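Teaching a Bin-Picking Arm by Hand Guiding and by Remote Control
Project Report, Rimden Robotics Lab
3 Apr 2018

4. Demonstration method

The aim of this stage was to collect demonstrations of one task, picking a small item out of a bin, using two ways of showing the arm what to do. In the first, the operator held the arm near the wrist and moved it through the pick. In the second, the operator stood back and drove the arm with the Flelo hand controller. Joint positions were recorded in both cases by the Lutar logging software.

We collected 400 demonstrations between November and the end of the term. Each session was limited to 10 picks per operator, as tired operators gave jerky paths. The bin held a mix of small items of different shapes and colours, and they were tipped in again at the start of every session. 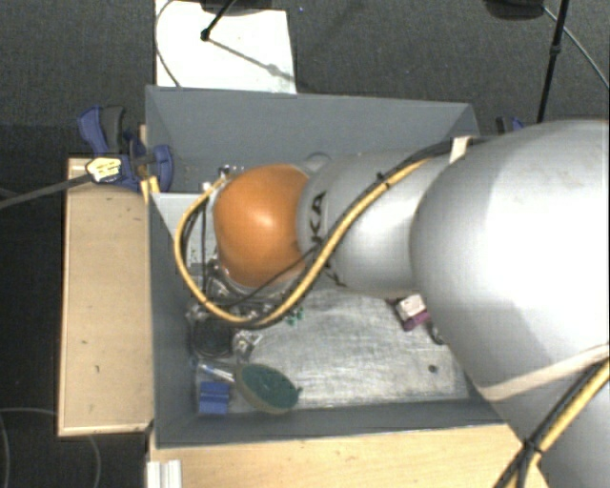

Henríquez commented on the first draft that hand guiding gives smooth paths in open space but poor ones close to the walls, where the operator has to lean over the bin and tends to push the wrist sideways. We checked the logs and agree. Of the hand-guided runs, 43 were stopped by the force limit, nearly all of them within a few centimetres of a wall.

Remote control had the opposite problem. Operators stayed clear of the walls but were slow on the final approach, and many paused above the item before coming down. These pauses were trimmed before training - we kept the untrimmed files as well.

Cable slack also had to be watched in both modes. Turning the wrist too far in one direction pulls the hose bundle tight, so we set a software limit on the last joint and repeated 4 sessions recorded without it.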